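Chapter 4
Sorting and Storing Small Things

After this chapter you should be able to:
- choose a container which suits the size and the weight of the objects
- explain the difference between sorting by colour, by material and by use
- prepare a table for a sorting exercise

In the previous chapter we looked at shelves and drawers, which are fixed places. Now we come to containers that can be carried. In a workshop, a nursery or a storeroom, most of the small things are kept in such containers, and much time is lost when they are chosen badly. In the Rorkov storeroom, which we will meet again in Chapter 6, the stock list had 2,165 small articles and only 16 kinds of container.

A sorting exercise begins with a table that is almost clear. The baskets are put at the two sides, and the objects stay between them until a decision is made. Baskets of different colours are helpful, as the learner can remember a colour more quickly than a written label.

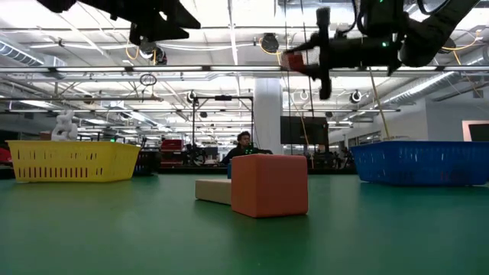
Figure 4.1 Yellow and blue baskets with foam blocks between them on a green tabletop.

Foam blocks are good objects for a beginner. They are light, they make little noise when they fall, and they can be stood upright or laid on the long side. A block which stands upright needs less surface, but it can also hide a smaller object behind it. For this reason we always look at the table from more than one side before we start.

Baskets with openings in the wall have one more advantage: the content can be checked without lifting anything out. Very small parts, however, may fall through. For these a closed box is better, and we discuss it in section 4.3.

4.1 Size before colour

Before you sort anything, put the largest objects together and compare them with the basket.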